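## 4.2 Washing up by hand

Of all the chores in our list, dishwashing is the one we were most excited to try, and the one we expected to go worst. A bowl is smooth, it is curved in every direction, and soap makes it slide. The cleaning tool is soft and changes shape whenever it is pressed. People handle all this with hardly a thought, which makes it a great test of where two-armed machines stand today!

We split the chore into 5 stages: pick up the bowl, pick up the sponge, bring both together over the basin, scrub the inside, and set the bowl down. Each policy was trained on 82 demonstrations and then run 80 times in a kitchen it had not seen. We compared Selta, which plans each arm on its own, with Katene, which plans both arms together. A run counted as a success only if the bowl never left the gripper before the last stage and a person checking afterward found no food on the inside.

The first three stages went well for both policies. Scrubbing is where they parted ways. Selta often pushed the sponge harder than the other arm could resist, so the bowl tipped and the sponge slid off over the rim. Katene learned something closer to what we do ourselves - it leans the bowl into the push - and we were delighted to see this come out of the demonstrations without any extra reward for it. Figure 2 shows the grip used in this stage, with one gripper closed on the rim and the other pressing the sponge against the inside.

Two problems remain open. Neither policy looks at the bowl again after scrubbing, so a missed spot stays missed. Both also struggle when the sponge folds under the finger, and a folded sponge cleans only a narrow strip. We think touch sensing would help a lot with the second problem, and we return to it in Section 6.
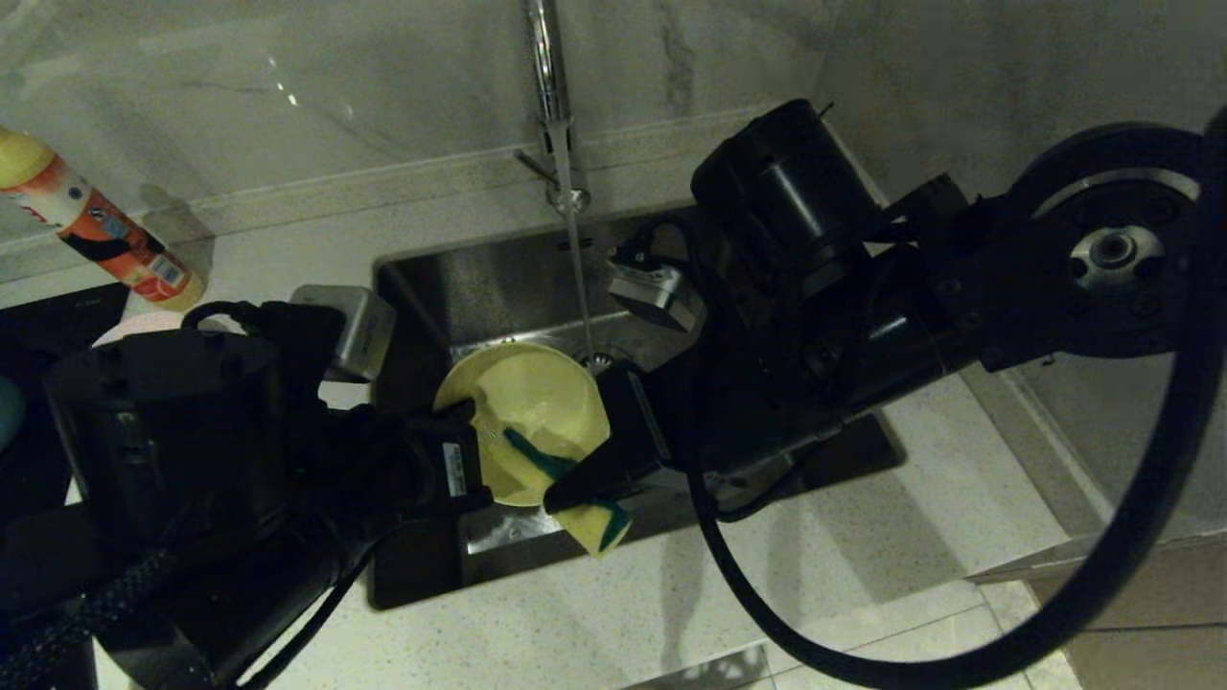

**Figure 2.** Scrubbing stage of the dishwashing task. The left gripper holds the rim of the bowl while the right presses the sponge to its inner surface, with the faucet running.

### 4.3 Folding towels

Towels call for the same two arms but far less force. We kept the training setup from Section 4.2 and changed only the demonstrations, which were recorded on the Gaketti bench.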